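Speaker notes – "Making things slowly: creative work with a long-term illness"
Clutell Arts Center, Friday evening session, 15 minutes plus questions

Start. Thank the Clutell staff. Mention that the talk can be heard lying down, there are mats at the back, and people can leave and come back whenever they need to. Say it twice, people come in during the first minute.

Who I am. Aled James. I draw comics. I've had lupus for 15 years and I've been drawing for longer than that. Two books finished, one in progress. The one in progress is called Vukon and it's set on an island with one doctor.

Opening bit. Read the paragraph from the first page of Vukon, the one where she counts the ceiling boards. Don't explain it. Pause, drink some water, go on.

How I used to work. Full days, six or seven hours at the desk, then a crash, then nothing for weeks. I thought the crash was separate from the work. My rheumatologist asked me to write down what I did each day and I didn't want to. When I did, the flares mostly came after deadlines. Say "mostly". I had two that came out of nowhere, and I don't want anyone in the room to go home thinking they caused theirs.

How I work now. Drawing time is 25 minutes, then I stop, even in the middle of a line. Two of those on an ordinary day. On a good day three. I don't go to four. The year I went to four on good days I lost November completely.

Small pages. I moved from big sheets to paper I can hold on my lap. Panels got simpler. My editor at Grerar liked them better, which annoyed me for a while. (Usually gets a laugh. Wait for it.)

Keeping things in reach. Talk about the bed kit: pencils, eraser, lap board, a clip light, pills, crackers, phone charger, the small sketchbook. It all lives in one basket so I'm not getting up for each item. Mine moves between the kitchen and the bedroom depending on where I'm spending the day. Heavy things stay out of it. I had ink bottles in there at first and my wrists complained.

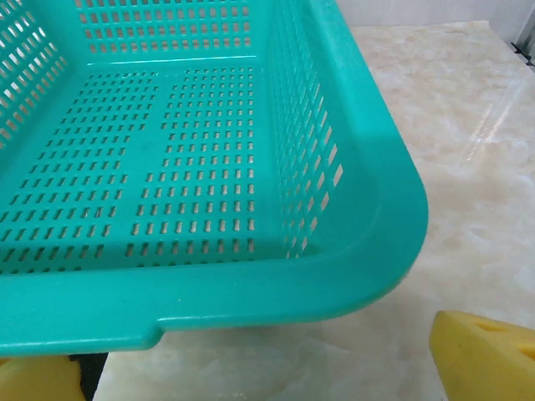
Slide 4: Plastic basket, wipes clean

Point to make here: the kit is packed on a decent day for a bad day. If I wait until I'm ill to look for the eraser, I don't draw. Ask the room what would go in theirs. Take two or three answers, no more, or the time goes.

Bad weeks. Be straight about this part. There are weeks when I don't draw at all. I used to call those lost weeks and make up the pages afterward. I stopped making up the pages. Vukon was meant to be 118 pages in two years and it's now in its fourth year. Grerar moved the date twice. I asked both times by email, early, with a new date in the email. Show the email on slide 5 if the projector is readable from the back, otherwise read out the first two lines.

Feeling sorry for myself. I do it. I give it an evening and watch something bad on TV. Some evenings it runs into the next day. I have a therapist and that helped more than any planner did. Don't turn this into advice.

Other people. The Berhe group meets online every second week, 8 of us, all making something while sick. One quilter, one man writing hymns, the rest are comics and prose. Cameras off is fine. We say what we did since last time and "nothing" is an accepted answer. I was alone with this for years before I found them, and I'd have liked to find them sooner. The sign-up sheet is on the table by the door.

Numbers, if there's time. I kept a log of drawing sessions for Vukon. 624 so far. Put that up on slide 6 and leave it there while I talk. A lot of those sessions produced one panel, some produced a corner of a panel – a boot, a door handle. They're all in the book.

If running late, skip the numbers and go to the reading.

Closing reading. Pages 40 to 43, the boat. Slides 7 to 10, one per page. Click after the last word on each page, the clicker lags.

Questions. Likely ones:
Money – part-time proofreading from home, plus the advance. Say the advance was small.
Medication – I don't discuss doses. Suggest they ask their own doctor.
Digital or paper – paper for pencils, tablet for color.
When is it out – next fall, if the date holds.

Sit down for the questions. Ask for the chair with arms before we start.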